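Por que a fruta cortada muda tanto?

Olá outra vez! No mês passado falámos das sementes, e muitos de vocês escreveram a pedir que continuássemos na cozinha, por isso hoje ficamos junto à mesa, com pratos, taças e fruta às fatias (quem já está com fome pode ir buscar uma peça de fruta, nós esperamos).

Uma fruta inteira é uma espécie de casinha fechada. A casca é a parede e o telhado ao mesmo tempo: guarda a água lá dentro e não deixa entrar o ar nem os bichinhos pequeninos que só se veem ao microscópio. Quando um adulto a corta, abrimos de repente todas as janelas da casa! O sumo começa a sair, o cheiro espalha-se pela cozinha toda e o ar toca em partes da fruta onde nunca tinha tocado.

Na maçã nota-se depressa. Deixem uma fatia num prato e voltem depois do lanche: ficou acastanhada. Não se estragou, podem comê-la à vontade. Dentro da maçã há umas substâncias que, ao encontrarem o oxigénio do ar, mudam de cor. Umas gotas de limão atrasam essa mudança, e é por isso que tanta gente espreme limão por cima da salada de fruta.

E o ananás? Esse tem outro truque. Já sentiram a língua a picar depois de comer muito ananás? A culpada chama-se bromelaína, uma substância que ajuda a desfazer as proteínas, e a nossa língua também tem proteínas. Não se assustem, passa sozinho.

Agora a loiça, que também tem a sua ciência. Um tabuleiro com o rebordo levantado é ótimo para a fruta cortada, porque o sumo que escorre fica lá dentro em vez de passear pela mesa. A taça é funda e redonda, boa para misturar pedaços com uma colher sem que nada fuja pelos cantos (pois se nem cantos tem!).

O Severyn Tkachenko, que nos ajuda nestas páginas, experimentou pesar uma taça de fruta aos pedaços: 184 gramas. Deixou-a destapada e, às quatro da tarde, já faltavam quase 29 gramas. Para onde foram? Para o ar, em forma de vapor de água, muito devagarinho. Experimentem também em casa, com uma balança de cozinha, e escrevam o peso num papel antes e depois.
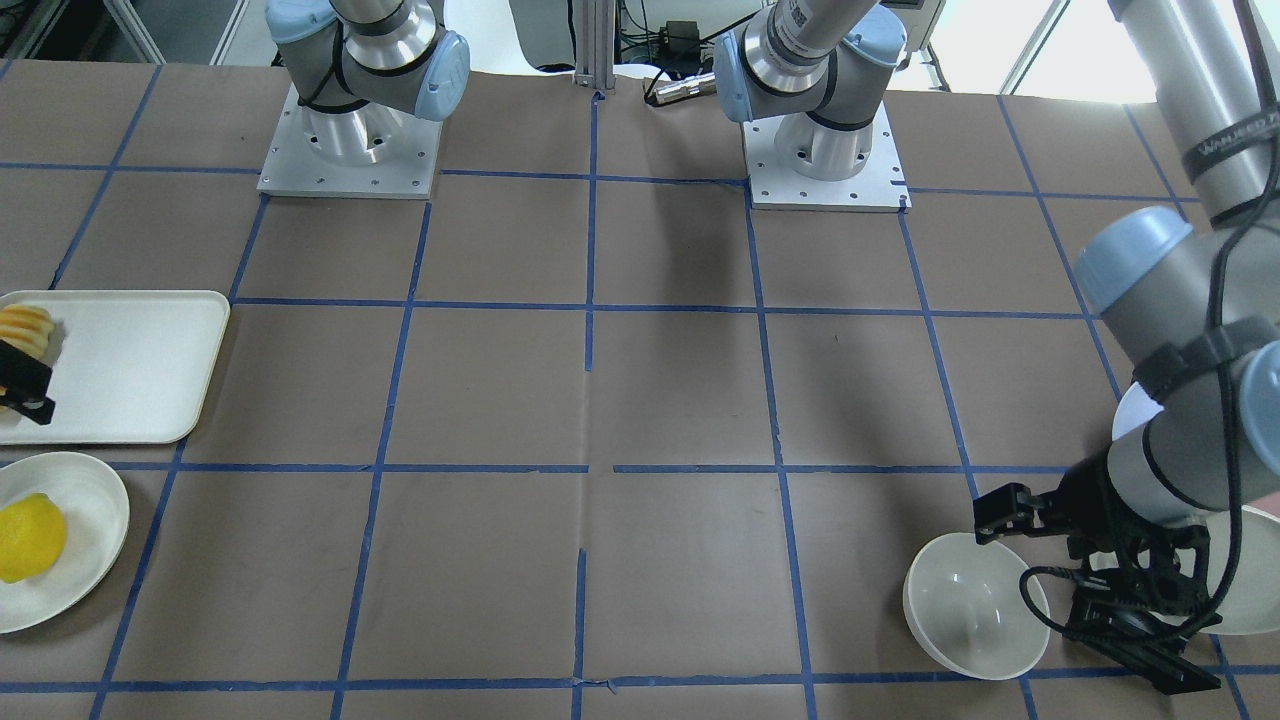
Fatias de fruta amarela no tabuleiro branco e uma taça vazia sobre a mesa.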